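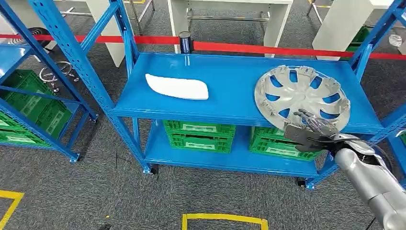
饰件货架整理记录 2020年4月19日

地点:Plellow 车间东侧,灰地毯区,蓝色角钢货架。
内容:塑料饰件重新归位,卡脚检查,绿箱标签核对,货架调层。
前次记录见二月那本的后半部分,编号规则沿用,没有改动的地方不再抄。

一、起因和范围

二月盘点时,饰件类的台账和实物对不上,差异集中在轮毂盖和弧形装饰件。当时的做法是把差异先挂在“待查”栏里,等下一批 Multard 的件到了一起处理。那批件推迟到货,待查栏一直没清。今天只处理蓝架及绿箱,墙边木柜里的玻璃件和线束不在范围内。

金属件同样不在范围内,但地毯上那只镀铬方向盘要单独记一笔。方向盘在左侧货架后面,直接放在地毯上,圆圈形轮缘,中间有辐条。台账写的位置是木柜底层,位置错误,台账改为“地面,临时”。镀铬面放在地毯上问题不大,长期放不行,地毯里容易夹金属屑。等木柜腾出底层再移。

方向盘上方还有一个黑色盘绕状的东西,外观像螺旋形加热元件,也像扬声器的零件,没有找到对应的台账条目。暂列“未识别”,不给编号。认识的人请直接写在本页空白处,附上料号。

二、货架

蓝架是立柱带长方孔的那一种,侧面有斜撑。层板和立柱同色,亮面漆。亮面漆对白色件有利,灰尘和划痕都容易看出来;缺点是滑,轮毂盖这类边缘带卡脚的件放上去,碰一下就会转。去年讨论过在上层铺一层薄毡,结论是不铺:毡毛会缠进卡脚根部,清理时间比扶正的时间长得多。这次仍然不铺。

调层:右侧货架上层维持原高度,下层下移一孔。下移后绿箱上沿与上层层板之间的空隙足够把手伸进去取件,原先必须整箱抽出。下层再往下就会压到斜撑的下固定点,不要再动。

固定片:层板每个角一片,总共 4 片,拆装顺序是先松后面,再松前面,装回时反过来。前面先紧死,后面的孔就对不上,要用撬棒,漆会崩。上次崩漆的地方在左侧货架背面,已经用 Hubáček 的补漆笔点过,颜色略深,可以接受。

水平:用短水平尺放在层板中央量,前后方向合格,左右方向右侧略低。地毯下面的地坪本来就不平,调脚垫到合格为止。脚垫的锁紧螺母以前没有上紧,已上紧。一周后复查一次,地毯会被压实,读数会变。

三、上层:大件,单件平放

上层只放需要经常拿取、并且放进绿箱会受压的件。原则上一件一位,不叠放。

弧形白色塑料件
放在上层偏左。外形细长、弯曲,像灯罩或装饰盖板一类的轮廓,表面哑光。台账名称是“弧形饰盖,白”,料号末位看不清,旧标签的油墨已经磨掉了。核对时按外轮廓和安装侧的形状认件,不要只看颜色。Multard 同系列里有左右件之分,外表面看上去差别很小,区别在安装侧的卡脚朝向。

放置方向:外表面朝上。有人习惯把外表面朝下放,说这样卡脚不受力。实际试过,层板上只要有一粒硬屑,外表面就会出一道划痕,返工抛光以后光泽不一致。卡脚朝下时受力也不大,整件重量很轻。例外是安装侧已经贴了泡棉条的件,泡棉受压会留印,这种件外表面朝下,下面垫干净的无尘布。

轮毂盖
放在上层右端。银色塑料,十个弯曲开孔,环绕中心毂排成辐条样式,周边一圈小卡脚。正面朝上放。放的时候要注意放平,一侧卡脚压在别的件或者层板边缘上就会倾斜,时间长了那一侧的卡脚根部会发白。发白不等于断裂,但应按降级件处理。

拿取方法:从外缘托住,手指不要伸进开孔里去勾。开孔之间的辐条最薄处不厚,勾住往上提,弯矩都落在薄处。中心毂也不要当把手。用夹具或吸盘取件时,接触点同样选在外缘,夹持力上限按旧规定 30 N,不要为了夹得稳再往上加。

卡脚检查步骤:
先看整圈,缺损的直接判废。
再用指腹逐个向内轻压,手感应当一致。明显偏软的,翻到背面看根部有没有裂纹。
根部有白痕而没有裂纹的,贴黄点,放降级箱。
钢丝卡圈如果已经拆下,单独装袋,袋上写和盖子相同的编号,不要把卡圈散放在绿箱底部。

抽查时按压的力不用很大,压到卡脚刚开始移动即可。用力压到底再放开,本身就会造成白痕,检查一次坏一批。二月有一部分降级件怀疑就是这么来的,没有证据,只是时间上吻合。

四、下层:绿箱

下层放绿色塑料周转箱,侧壁是格栅状,透气。箱上贴白色标签。左侧货架的下部两只绿箱上下叠放,上面那只放得略歪。叠放时四角定位不到位就会歪,短期没有危险,但格栅壁会互相卡住,抽上箱时把下箱带出来。要求:叠放后用手按一下四角,有晃动就重新对位。

标签统一换成 Wuvetel 的合成纸标签。旧的纸标签吸潮以后翘边,翘起来的边又被手套蹭掉,字就没有了。新标签贴在箱子朝外的一面,侧面再贴一张同样的,箱子转了方向也能认。标签内容按下面的顺序写,缺项写“无”,不要空着:

料号
名称(中文)
来源批次
状态:良品、降级、待查
入箱的人和日期
备注

状态栏只准写以上几种。以前出现过“基本可以”“先放着”“应该没问题”之类的写法,后面的人没有办法处理,只能当待查重新检查一遍。

箱内摆放:小卡扣类装自封袋,袋口朝上立放。长条饰条按弯曲方向同向排列,不要对扣,对扣以后两端会互相撑开。带镀层的件与不带镀层的件不同箱。箱底原来垫的瓦楞纸全部取掉,换成薄泡沫片。瓦楞纸的边会掉纸屑,卡进格栅里很难吹干净。

装载高度:件的最高点低于箱沿约 3 cm。超过就换箱,不要把件斜着塞进去。

五、清洁

塑料饰件的清洁只用中性清洗剂的稀释液和无尘布。酒精可以用于金属件和层板,不要碰有涂层的银色件。试过在一只已判废的银色盖子背面擦酒精,布上带出银色,涂层受影响,结果很明确。白色件没有这个问题,但哑光面擦得太用力会局部发亮,侧光下能看出来,应当沿长度方向轻擦,擦到尽头再抬手。

静电:透明塑料袋撕开时带电很厉害,白色件刚清完就吸灰。先用离子风吹一遍,再拆袋,拆完再吹一遍。离子风机的滤网堵了大半,已经清过,风量恢复到可以用的程度,备用滤网没有库存,已写进采购单。

包装袋不要留在层板上。袋子垫在件下面会使件滑动,而且压皱的袋子会在哑光面上留下细纹,要放一两天才消,有的不消。
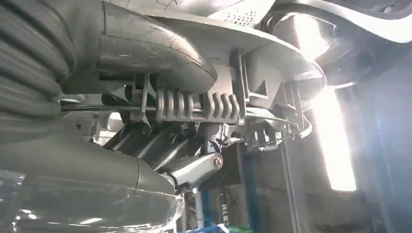

轮毂盖可以叠放在绿箱里吗?

短期周转可以,每叠不超过 4 只,正面朝上,层间垫泡沫片,卡脚不得压在下面一只的辐条上。入库存放一律单件平放。

六、安装侧检查

这一项以前没有写成步骤,各人做法不同,结果没法比较。今天按同一个做法走了一遍弧形件,记录如下,以后照此执行。

准备。台面擦净,蓝色层板也可以直接当检查面,白色件在蓝底上轮廓清楚,缺口比在白色台面上容易发现。光源放在侧面,低角度。正上方的顶灯对检查筋和凸台没有什么帮助,阴影太短,缩印和真正的凹坑分不开。窗光可以用,但是反光过强时亮面漆上会出一块白斑,遇到这种情况把件转个方向,不要把灯再调亮。

第一步,外圈。沿外圈从一端摸到另一端,中间不停。外圈应当连续光滑,摸到台阶就停下来看是不是合模线。合模线凸起可以用刮刀修,刮刀与表面的夹角尽量小,单方向走刀。外圈上若有磕碰凹陷,不修,直接降级。

第二步,卡齿。一端附近有一排小的竖向凸片,检查每片有没有歪斜、根部有没有裂纹。这一排最容易在运输中受损,件在箱里滑动,首先撞上的就是这里。歪斜而未裂的件先放着,室温静置后再看一次,有一部分会自己回正。不要用热风去校,热风会把旁边的薄壁一起带变形。

第三步,筋和凸台。内侧的平筋、方形凸台和斜撑依次看。重点看斜撑与框形凸起的交接处,那里壁厚变化大,缩印和应力白痕多数出在附近。轻推斜撑的侧面,不应有响声。有响声的件,用放大镜看根部,找不到裂纹也列待查。

第四步,开口。内侧有通透的开口,检查边缘毛刺。毛刺影响线束通过,对外观没有影响,过去经常漏检。用指甲刮一圈就能感觉到,修掉以后把碎屑吹走,不要让碎屑落进凸台的孔里。

第五步,形状。把件自由放在平面上,不加压,看两端是否同时着面。单侧翘起的用塞尺量,结果写在标签的备注栏里。翘曲限值图纸上有,不同料号的限值不同,这里不抄,抄了容易被拿去套别的件。量的时候不要按住另一端,按住以后量到的是刚度和翘曲混在一起的结果,没有意义。

持件方法。内侧的粗筋可以受力,小凸片不可以。一手在外圈,一手抵住内侧筋部,两处之间的距离尽量拉开,件就不会转。夹具的指头同理,接触面要圆,有棱的要包软套。抵在筋上时用力方向沿筋的长度方向,横着推容易推歪。

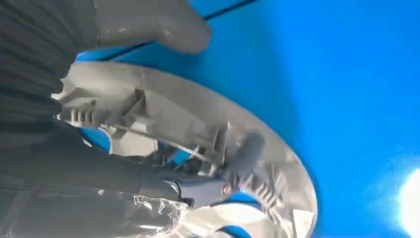 弧形白色件,安装侧:平筋、方形凸台与小凸片,外圈光滑,底面为蓝色。

七、台账改动

轮毂盖,银色:位置改为中间货架上层右端。状态待卡脚检查后填写。
弧形饰盖,白:位置改为中间货架上层偏左。料号末位待确认,确认以前不得发料。
下层绿箱:位置按新标签填写,旧位置码划掉,保留可读。
镀铬方向盘:地面,临时。
黑色盘绕件:未识别。
补漆笔:剩余不多,够再点几处,干了就换,不要往里加稀释剂。

台账的电子表和纸本今天只改了纸本。电子表那边有筛选公式引用旧位置码,直接覆盖会使待查栏的统计变成空值,要先把引用改成料号。改之前导出一份存档,文件名沿用旧格式。

八、没有定论的几点

弧形件的左右件区分。目前靠卡脚朝向认,熟手没有问题,新来的人容易搞反。一种办法是在安装侧写 L 或 R,油性笔的溶剂对白色件有没有影响还不知道。先在判废件上写一处,放一段时间看有没有开裂。另一种办法是只在标签上区分,缺点是件离开箱子以后标签就不跟着走了。

轮毂盖是否改成竖插存放。竖插架占地小,取件快,但受力点集中在外缘最下方的卡脚上。如果竖插架的槽底做成弧形,并且避开卡脚,可以考虑。Plellow 的旧架子槽底是平的,不能直接用。先画一张草图,尺寸等量完外径再定。

绿箱的格栅壁。透气是优点,小件从格子里掉出来是缺点。现在靠自封袋解决,袋子破了就会漏。加衬板的话箱子不再透气,清洗后干得慢。倾向于维持现状,把破袋的检查并入每月清点。

地毯。饰件区铺地毯当初的考虑是防摔,效果确实有,掉在地毯上的件基本没有磕伤。问题是找小卡扣非常费时间,而且毛絮多。换橡胶垫的报价还没有拿到。

九、待办

右侧货架脚垫复查水平。
降级箱里的黄点件重新看一遍,按压力度照第三节的说法。
向 Multard 要弧形件的左右件图纸,要带安装侧视图的版本。
Wuvetel 标签补一卷,同规格,不要换成亮面的,亮面写字会蹭。
薄泡沫片裁成箱底尺寸,多裁几张放在木柜顶上。
左侧货架上箱重新对位。
二月本子里关于轮毂盖编号的那一页有涂改,涂改处与今天的台账再对一次,对完在两本上都签。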